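Speaker notes: Posting habits on a personal blog over one year
Hashini Ekanayake, Peltlow community evening, June

Slide 1. Introduce the material. One blog, one author (me), 1,321 posts and comments. Kept on Uto until spring, then moved to Trummer. Pause for the latecomers.

Slide 2. Define terms. A "status" is anything under two sentences. An "entry" has a title. Comments are counted with the entry they answer. Mention that deleted drafts are excluded.

Slide 3. Topics. I sorted entries under 14 labels, then merged two of them, weather and garden, which overlapped. Family is the largest label. Politics is the smallest, although it takes the longest to write. Read the median times from the chart; do not round.
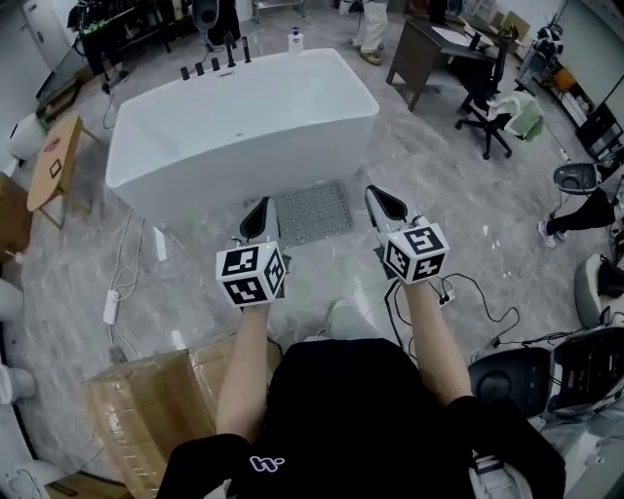
Slide 4. Politics, continued. Most of these entries stayed in draft for several days. The published versions are shorter than the first drafts and name fewer people. Show the before and after text for the school levy entry. Allow one minute for reading.

Slide 5. Season. Output rises in fall and drops in the summer months. The move to Trummer falls inside the drop, so the two effects can't be separated with this data. Say so plainly.

Slide 6. Method. Labels were assigned by hand in Filtach, in 12 sittings. No second reader. If asked about export, the old Uto comments lost their time stamps.

Questions. Repeat each one into the microphone.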